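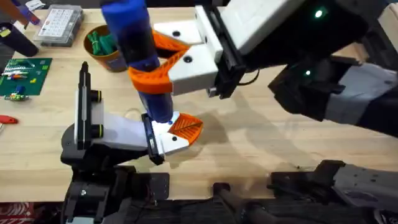 Slow Mondays and the long way to Patlow

I've been meaning to write about the walk to Patlow for ages, and as it's raining too hard to do the hedges I've run out of excuses. It's nine miles if you go by Trusach and only six by the main road, and I would take the nine every time (my knees may disagree with me by the evening, but they don't get a vote).

You start behind the church at Branard, go over the stile and then keep the stream on your left for a good long while. In November the path was mud up to the ankle in places, and I was very glad of my old boots — the new ones are still in their box, looking smug. After the second gate the ground rises and you get the wind full in your face, and then suddenly there's the whole valley and a bench to eat your sandwiches on. I had cheese and pickle. I nearly always do.

The 69 bus brings you home from Patlow, though it only runs until teatime, so don't linger over the scones as I did.

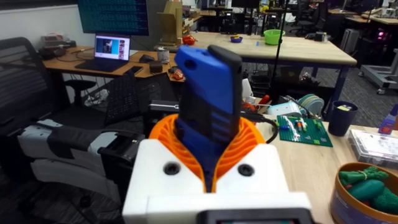 Poppy Parsons wrote to me after my last post to say that the stile at Branard has been mended at last, and that I really ought to try the path in May, when the bank above the stream is thick with bluebells. She goes early, before breakfast, and takes a flask. I think I shall do the same, Poppy, and I'll bring the cheese and pickle.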